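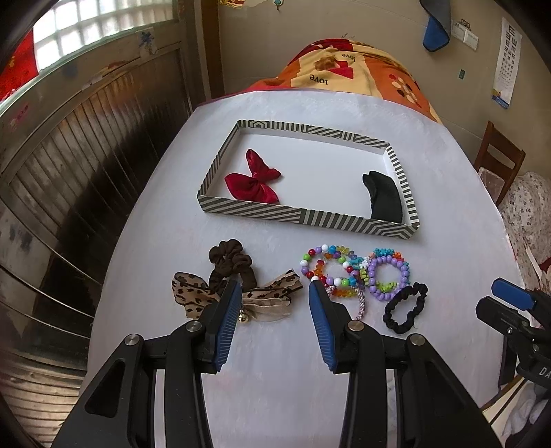

I've finally stopped having my hair coloured, and I want to write about it while I'm still in the awkward bit, because every post I read beforehand was by someone who'd come out the other side looking marvellous.

Some background. I started dyeing at twenty-six, when I found a patch of white behind my left ear, and I just carried on. Box dye at first, over the bath, with the old brown towel. Then a proper salon once I had a proper job. For the last few years I've gone to Ngata, the one next to the dry cleaner's, every five weeks without fail. Every five weeks! I planned holidays round it. I once moved a dentist appointment (with an actual toothache) so I wouldn't turn up at a wedding with a stripe.

What did it in the end was money. I sat down in November to do the annual misery of going through my bank statements and added up the hair. £573, and that was only up to the end of October and didn't count the conditioner, or tips, or the sandwich I always buy afterwards because I've been sat there for three hours breathing ammonia and feel I've earned it. I looked at that number for a good while and then I rang and cancelled the next one. The woman on the phone asked if I'd like to rebook and I said "I'll let you know", in the voice you use when you're breaking up with someone.

So. Months in now, and a report.

The first six weeks were nothing. I was quite smug. It looked like it always looked when I'd left it a bit late, and I kept thinking is this it, is this what everyone was moaning about?

Then it got to the width of two fingers and I stopped being smug. The line is the thing. I don't mind the grey at all, it's a nice colour, sort of pewter at the front and darker at the back, but where it meets the old brown there's a straight edge as if someone's ruled it. In the lift at work the light comes straight down and I have taken to standing at the back.

Things I've tried on the line, in order of how much I regret them:

- **Root spray.** Came off on a pillowcase, a collar and my mother-in-law's sofa. She hasn't noticed the sofa. Please don't tell her.
- **A Plamon colour-depositing mask**, the "cool ash" one. It did tone the brown down, I'll give it that, but it turned the grey faintly lilac for a fortnight. A child on the bus liked it.
- **Zigzag parting.** Free, takes a minute, works better than anything I paid for. You drag the end of a comb about so there's no straight line for the eye to follow. I looked like a member of a girl group for the first few goes, but you get the knack.
- **Wearing it up.** Which is most days now, and I've got quite good at a low bun. My fringe hides the worst of the front and the rest goes in a twist.

I did also get it cut. I'd been told by the internet that you either chop it all off or suffer, and I haven't got the ears for a crop, so I had a long bob and I'll have another couple of inches off in spring. That should be most of the brown gone. I went somewhere new for it, Stasari, partly because I felt guilty about Ngata and partly because they do a dry cut for £40. No one tried to sell me a colour. I'd rehearsed a whole speech and never got to use it.

The texture is the real surprise. It's coarser, yes, but there's so much more of it. I had no idea. I'd assumed I had thin hair, and what I had was hair that had been bleached and dyed and ironed since my twenties. It has a bend in it! My grandmother had that bend. I've got a photo of her at 65 on the pier with it all blowing sideways and I'd never once connected it to my own head.

People's reactions, then. My sister said "oh, you're doing it" and nothing else, which from her is practically a card. Two women at work have told me I'm brave, and I don't think I am, I've just stopped paying for something. A man in the queue at the post office offered to let me go in front of him and I was cross until teatime.

Would I go back? Ask me in a month. I had a wobble last week before a work do and got as far as the Warutent website with a box of medium ash brown in the basket. Then it wanted me to make an account and pick a password, and I couldn't be bothered, so I wore my big earrings and went as I was.

Next time I'll do shampoos. I have bought far too many purple ones and they are not all the same, whatever the bottle says. One of them smells of swimming pool.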